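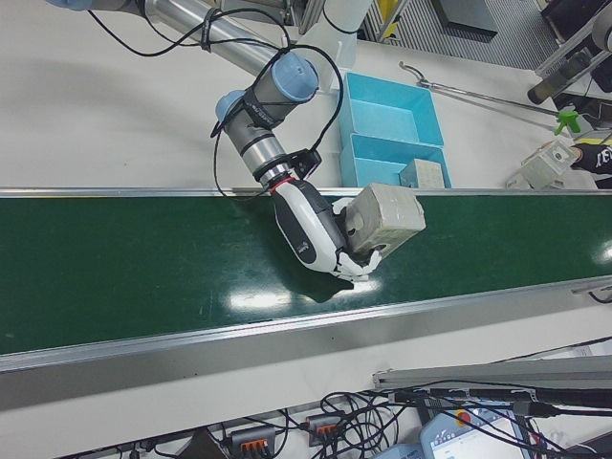 How a Workshop Plans for a New Robot

Learn > Machines > Robots at Work

Last updated: September

A robot arm is only one line on the shopping list. Before a workshop like Gekier orders one, people write down everything else the job needs.

First comes the job. Gekier wants blocks picked up from a conveyor belt. Blocks are rough and chipped, so the robot needs a hand with fingers that can bend around them.

Next come the other parts:
- the belt
- cables
- a teach pendant, the control screen with a red emergency stop button
- trays for sorting

Then comes the budget. This is a plan for how to spend money. Gekier set aside $1000 for small parts. Trays cost $6 each, and the workshop wants 24 of them. That makes $144. What is left can go toward cables.

People plan for time too. Workers have to learn how to run the robot, and Gekier allows 2 weeks for lessons.

Try it: pick a job at home and list what a robot would need to do it.

We use cookies to remember your reading level. Accept | Settings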